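From: Sondcombe Paper & Pen list
To: sondcombe-notes
Date: Jul 9, 2022
Subject: Re: Heart notes for the Wulik lunch boxes

> Hi all,
>
> I've got the pink squares out of the cupboard and I'd like to
> start on the heart notes, but I'm stuck on markers. The ones left
> over from April squeak, and two of them feather so badly on the
> coloured paper that the hearts look furry. Does anyone have a red
> they like? Also, are we drawing an outline or filling them in? I
> filled in a few last time and the paper curled up at the corners.
>
> And is it one heart per note or can we muck around a bit?

Oh, I'm so glad someone else has started! I've had pink paper on the brain all week.

Markers first. My favourite for this job is a plain white-barrelled one with a red cap, the ordinary sort you find in the stationery aisle next to the glue sticks. I bought mine at Urquijo, from the tub by the register, and I've tried four or five others against it. The colour is a proper bright red, which matters more than you'd think on pink, where anything a bit brownish or a bit orange goes dull straight away. The Starkimska ones are lovely on white card (gorgeous, in fact) but I find them too wet for sticky notes and they go through to the sheet underneath. I've kept those for envelopes.

If yours squeak, try slowing down before you chuck them out. I used to draw a heart in one quick swoop and wonder why I got a dry patch on the second lobe. Now I start at the dip in the middle, go around the left side to the point, lift, and come back to the dip for the right side. Two strokes, both going downhill, and much less squeaking!

Outline, please, for anything going in a lunch box. A single red line looks fresh, it dries sooner, and it leaves room inside for a name or a tiny message. Filling in is what curls the corners; the ink pulls the paper as it dries. If you're dying to colour something, do a small heart and fill that, and leave plenty of pink showing.

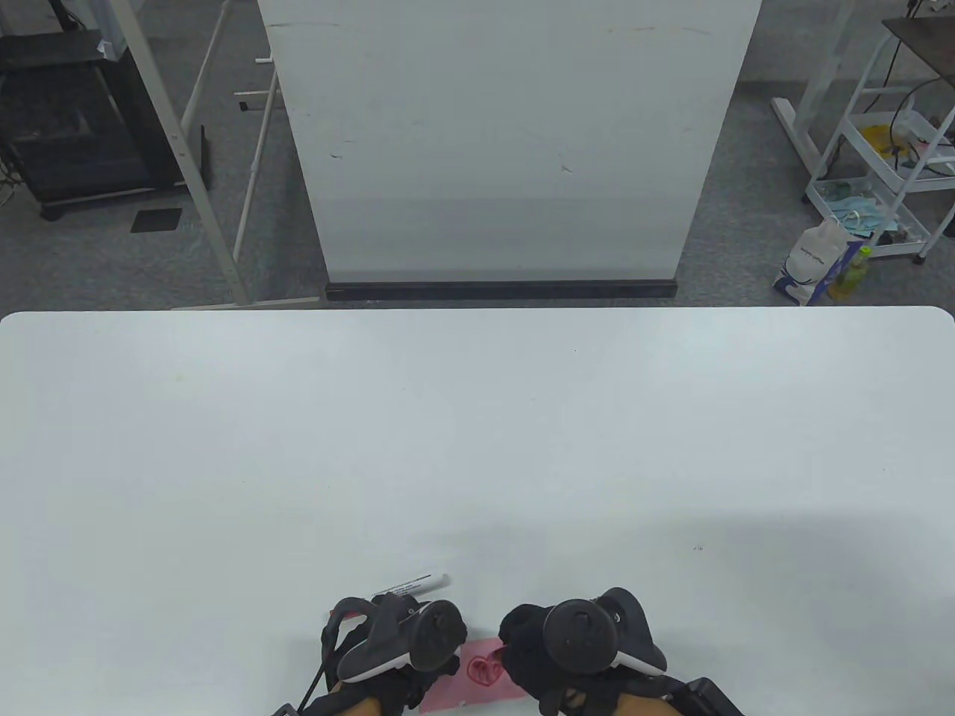
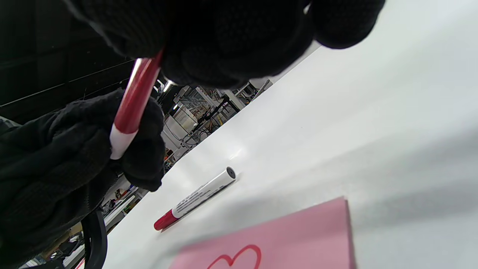
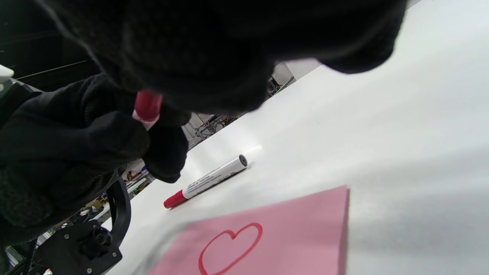
Red marker, pink paper, white table.

As for mucking around, yes, absolutely! I've been doing loopy ones where the line crosses over itself at the bottom and carries on into a little tail, and they're my favourites by a mile. A wobbly heart has far more personality than a perfect one. I tried a cardboard template once and the whole batch looked like it had come off a roll of wrapping paper, so the template went in the recycling.

A few other things I've picked up, in no particular order:

Draw on single sheets if you can bear to. On the pad you get a nice bit of cushion under the pen, but a heavy hand will leave dots on the next note down. I peel off a row of them, stick them to the table and work my way along.

Check which edge has the glue before you draw. I can't tell you how many upside-down hearts I've made. (They do make quite good onions if you add a stalk.)

Store the markers lying flat. Mine lived tip-up in a mug for ages and they were always faint for the first few lines.

Cap on between batches, even if you're only popping off to put the kettle on. I listen for the click now.

Let them dry side by side before you stack them. I give mine the length of a cup of tea. The red will print itself on the back of the note above if you're impatient, and then you've got a ghost heart where the writing should go.

On numbers, the Wulik kitchen has asked for 200 notes this time. I'm happy to do 100 of them, and I've got 60 finished and sitting in a biscuit tin. If you could take a share of what's left, that would be brilliant, and anyone else on the list who fancies a quiet evening with the radio on is very welcome to the rest. They don't need to match! Pink paper and red ink is the only thing we agreed on, and even then I'd be thrilled to see a purple one sneak through.

I've also got a spare pad of the pink squares and a couple of unopened red markers. Reply to me off-list with your address and I'll post them. The plain envelopes take the pad nicely if you lay the markers alongside it and don't try to put them on top.

One question back to you: what are people writing inside the hearts? I've been putting "enjoy your sandwich" and I'm running out of sandwich-related remarks. Soup suggestions would be especially handy, as the kitchen does soup in this weather.

Happy drawing!

--
sondcombe-notes mailing list
Message 904 in the archive
To leave the list, send a blank message with "leave" in the subject line.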